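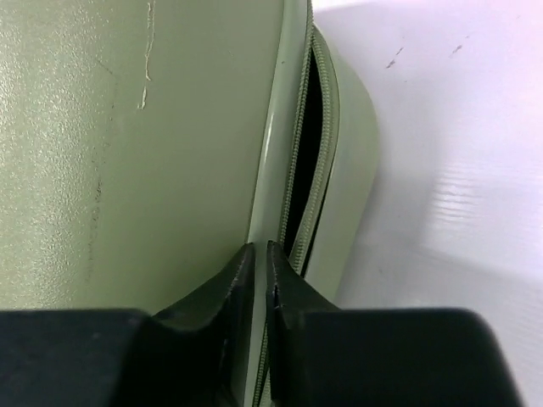
How to Host a Blind Wine Tasting at Home

25 May 2018
By Mehrangiz Kermani

Blind tasting is the most fun you can have with a few bottles and some friends, and you don't need to know a thing about wine to do it!

1. Pick one grape. Pinot noir is great because it changes so much from place to place.

2. Ask each guest to bring a bottle in a paper bag, foil and cork already off. Number the bags.

3. Pour small. One bottle gives you 16 short tastes, so 8 people can go back for seconds.

4. Sniff, sip, write something down – "cherry cough drop" counts.

5. Everybody names a favorite, then pull off the bags. At our March tasting the cheapest bottle won by a mile, and Kedir is still gloating.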